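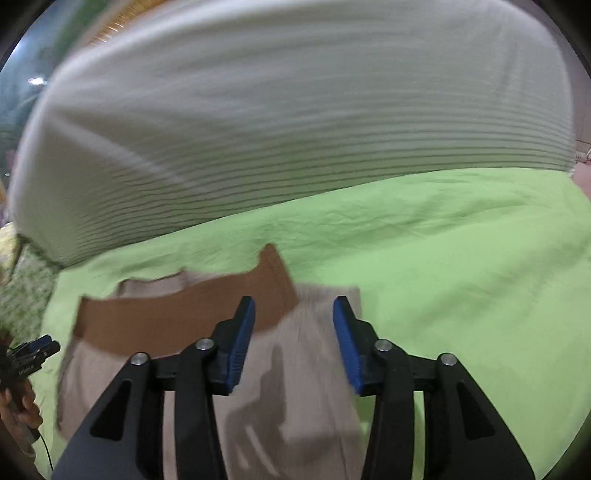

Ticket: Equipment request, bed-making cell, Lulldale site
Status: Open — waiting on vendor
Opened: Aug 22, 2019
Priority: Low (requester asked for High)

Request as submitted
Please approve purchase of 6 spare finger sets and one more gripper from Sondelis for the linen work. Fingers keep slipping on folded cloth. Vendor says the upgraded set fixes it. Quote attached, total 4000 before shipping.

Purchasing, first reply
Not approving yet. "Keeps slipping" doesn't tell me much. Slipping on what, how often, and with which pads? The Abu Hammour site put in nearly the same request and then found their pads were dirty. Please wipe the pads, check the pivot screws for play, and try again on the same cloth before we talk money.

Requester
Pads wiped. Screws checked on both jaws, no play I can feel. Ran 100 picks on folded cloth over a flat sheet, all by hand with the hand-held unit. It holds when both pads land on the fold. When one pad gets there first, the cloth bunches up and slides out. Trim and sewn-on strips are worse than plain cloth.

Purchasing
So it's an approach angle problem at least part of the time. Would new fingers change that? The vendor's sheet says "improved grip on textiles" and gives no test, no fabric weight, nothing. I've read that line on three different products now.

Requester
I asked. They said the new pads are softer. They didn't say how much softer, or how long they last.

Purchasing
Softer usually means they wear out faster, and then we're buying pads all year. Where is that in the quote? I see the fingers and the gripper and a line called "integration support" with no hours next to it. Ask them to split that out or drop it.

Requester
Asked them to drop it. Also got a price from Fludetti for pads only, no fingers. They fit the jaws we have, according to them. 50 for a pair.

Purchasing
That I can approve today. One pair, on the existing gripper. Run the same picks on the same cloth, half square to the fold and half from the side, and write down which ones fail. If the old pads do just as well when you come in square, we don't need any of this.

The second gripper is a separate question — please take it off this ticket. One tool that drops cloth is not a case for owning two.

Requester
Fine. Pads ordered. Second gripper removed from request. Sondelis still hasn't answered on pad life.

Next action: requester to post pick results, old pads and new. Quote stays on hold until then.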